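How to Sort Out a Catch-All Bin

Every household has a bin that started with a purpose. Mine was for extension cords. By November it held the cords, a bicycle pump, most of a badminton set and a flat black object that I have moved through 3 apartments without learning its name. If yours is in similar shape, set aside an evening and follow along.

What you need

One bin, already a problem
An old sheet or a shower curtain
Masking tape and a marker
A damp rag
Two cardboard boxes, one for giving away and one for things that live elsewhere

Step 1. Get the bin somewhere you can stand over it

Put it on a table or a low bench. Sorting on your knees makes you generous, and you will keep things just to be able to stand up again. Spread the sheet next to it.

Step 2. Lift, don't dump

I used to tip the whole thing out. It feels decisive for a minute and then you own a floor covered in badminton. Take items out one at a time, starting with whatever is on top, and decide before your hand goes back in. Long things tend to lie across the corners and pin down everything else, so get them out early.
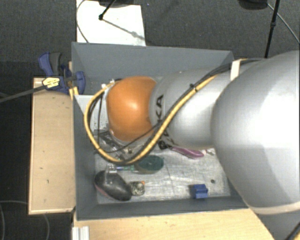 If something refuses to come up, stop pulling. It is hooked on a cord, and the cord is hooked on something breakable. Work your fingers under it, find the snag, and free that first.

Step 3. Make three piles

Keep in this bin. Keep in some other place. Goodbye. My neighbor Elias Chidiac runs a fourth pile called "ask my brother," and it has been sitting in his hallway in Canholm since spring. Stick to three.

Anything you can't identify gets a strip of tape with the month on it. If the tape is still there in a year, you have your answer, even if you still don't have a name for the thing.

Step 4. Clean the empty bin

Wipe the sides first, then the floor. Scratches are fine. Grit in the corners comes out with the rag wrapped over a butter knife. Let it dry with the lid off.

Step 5. Put back less than you took out

Heavy and flat on the bottom, long things along one wall, cords coiled and taped. Small parts go in a jar or they will be back on the floor of the bin by the weekend. Leave some room at the top. You will fill it, but it looks good for a while.

Write on the outside what the bin is for. Mine says CORDS again. The pump is in there too, but it was very quiet about it.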